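To: punenham-sheds list
Subject: Re: [punenham-sheds] Sorting out the hand tools - bins or boards?
Date: March 2018

On the list last week, Dae-han Oh wrote:

> We have two drawers of screwdrivers and pliers at our place and noone
> can find anything. Half of them are under the other half. Do people
> here use open bins, or a board on the wall with hooks, or what? I'd
> like to get it done before the April open day. Budget is small. Also
> does anybody label, and does it last?
>
> Dae-han

Sorry for slow answer, been in and out all week. Quick one between jobs so forgive the state of it.

Bins. We went to bins in the autumn and I wouldn't go back to drawers. We did try a board first - painted outlines and everything, took two evenings - and it looked lovely until people bought different pliers. Then the outlines were wrong and tools just got hung on whatever hook was nearest. The outlines are still there under the coats.

What we do now. One open bin per family of tool. Screwdrivers in one, pliers and snips in another, spanners loose in a third (the spanner people are unhappy with this, they want a roll, they can have a roll when they buy one). Bright colours for the ones that get used most, dull ones for the rest. No lids. We had lids at the start and they ended up stacked in the corner by the kettle, every one of them.

Size matters more than you'd think. Ours from Kvam were too deep to begin with and you were fishing in the bottom for anything short. The shallower ones from Drerus are better, 8 of them in all, and a long screwdriver still goes in lying down. If the handles stick up over the rim a bit that's fine by me, you can see what you've got.

Handles. Worth saying if you're buying new. Get a set with two strong colours on the handle, something you can spot across the room. We had a lot of clear plastic ones and they vanish on any pale surface. Put one down on the worktop, turn round, gone.

Labels - yes, but on the bin and never on the tool. Paper labels with tape over lasted 2 months. The paint pen has done better, though it needs a wipe with spirit first or it rubs off. I write the name on the long side. Somebody always turns the bin round so now I write it on both.

Where they live: back corner of the table, so there's clear surface in front to work on. I was against this, I wanted them underneath, but having to bend down is all it takes for people to leave things out. At the end of the session everything goes in a bin, doesn't matter how it lies, and it takes less than ten minutes. Sorting inside the bin happens when I can be bothered. Not often.

Surface. Smooth one if you can get it. Ours used to be old chipboard and filings got into everything. A patterned top hides crumbs and small screws a bit though, so sweep with your hand before you pack up, and mind the swarf.

Hooks I would keep, but only a few, for things that don't suit a bin. Tape, the square, the dustpan. A short rail. Don't do a whole wall of it unless you've got one person who loves it and will be there every week.

Cost for us came to 30 pounds for the bins, and the pen was somebody's already. The board had cost more than that in hooks alone. You don't need the Nallix trays in my opinion, they are nice but they're for vans and the slots only fit their own stuff.

Blue bin and yellow-ended screwdriver in the first of these, hook rail in the second:

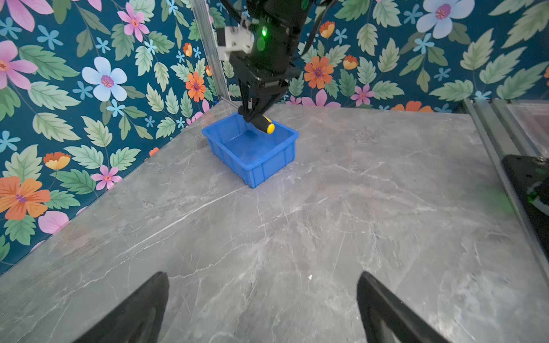
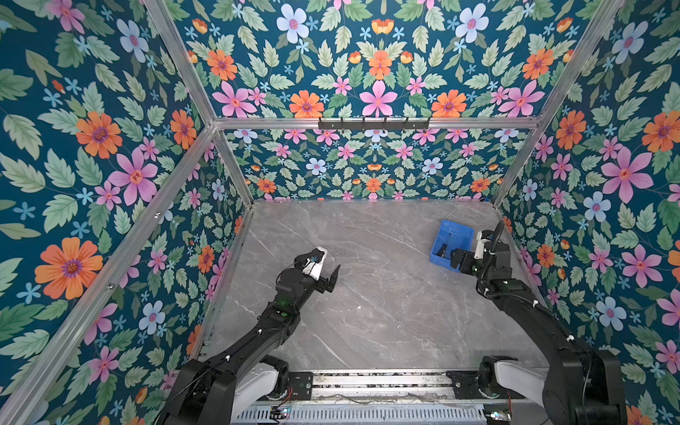 Dae-han replied that the shallow bins sounded right but he was worried about the small precision drivers, which go to the bottom of anything. He has 100 odd bits and tips as well, all sizes, and wondered if a jam jar inside the bin was daft. He'd also like to know whether the paint pen comes off again, as the bins he has are borrowed and have to go back after the open day.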